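3.2 Cataloging and Display of the Loose-Leaf Holdings

The Camutthorpe collection entered the museum in two parts. The first was a set of bound sketchbooks, which had been listed page by page before the transfer and needed little further work. The second was a group of 3,409 loose sheets, stored in flat boxes without a clear order. Most carry drawings in pencil or ink on one side only. A smaller number carry writing, and 1,370 carry both. The present section deals with the second part alone, and with the decisions that shaped its display in the Thaweesak Gallery.

Earlier practice at the museum treated a loose sheet as a single work and gave it a single number. This was found to be a poor fit for the Camutthorpe sheets, many of which were plainly removed from the same pad and share torn edges, stains or offset marks from a facing page. The project team therefore adopted a two-level record. Each sheet kept its own number, and each group of sheets that could be joined on physical evidence received a group number as well. Subject matter was not accepted as grounds for joining. A sheet showing a harbor could not be grouped with another harbor drawing unless the paper itself supported the link.

Sorting was carried out in a temporary study room. 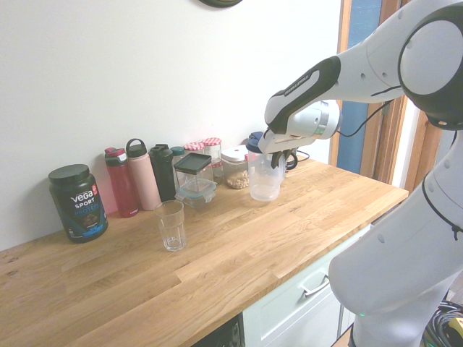
Figure 4. Wooden countertop against a white wall, with containers and bottles along the back edge.

The sorting produced 26 groups, the largest of which appears to represent most of a single pad. Sheets that could not be joined to any other were left ungrouped and were recorded in the order in which they had been found. Two members of staff reviewed every proposed join independently. Where they disagreed, the sheets remained separate in the catalog, with a note giving the evidence on each side. The Tellance database, already in use for the print collection, was extended with one new field for this purpose.

3.3 Selection for the Gallery

The exhibition plan allowed for 17 wall cases and a single long table case. An early proposal would have placed one finished drawing in each wall case and kept the written sheets for the table. Visitors to a trial display, held over four weeks in December, tended to pass the table quickly and to spend most of their time at the walls. Comments left at the desk showed that many had taken the written sheets for labels or office papers. The proposal was withdrawn, and drawings and writing were mixed in every case.
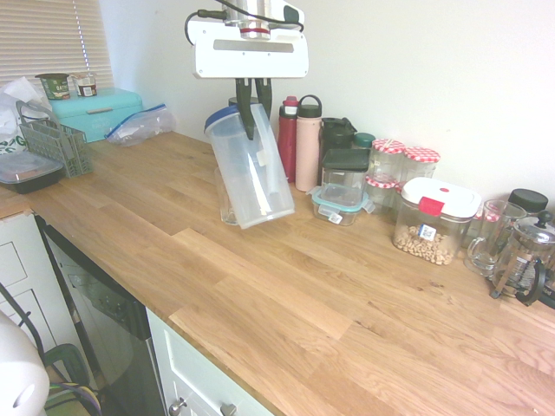 The order of the cases was then reconsidered. A strict sequence by date could not be supported, as few of the sheets are dated and the artist is known to have returned to old pads after long gaps. The final arrangement follows the groups established during sorting. Within a group, sheets were hung in the order suggested by their edges and offsets, even where this placed a slight or unfinished drawing in a prominent position. Lenders of related paintings were told of this in advance, and one painting was moved to the end wall so that it would not appear to complete a series to which it does not belong.

Labels were kept short. Each gives the sheet number, the group number, the materials and, for written sheets, a full transcription in which the artist's spelling is retained. Crossed-out words are shown as crossed out. Readings that remain uncertain are marked with a bracket, following the system set out in the Jusden guide to manuscript display.

Light levels were set for the most sensitive sheets in each case, which in nearly all instances were those in colored ink. Eight of these sheets were judged unsuitable for the full run and were exchanged halfway through for others from the same group. The exchanges are listed in Appendix B, together with the condition notes made at the time of removal.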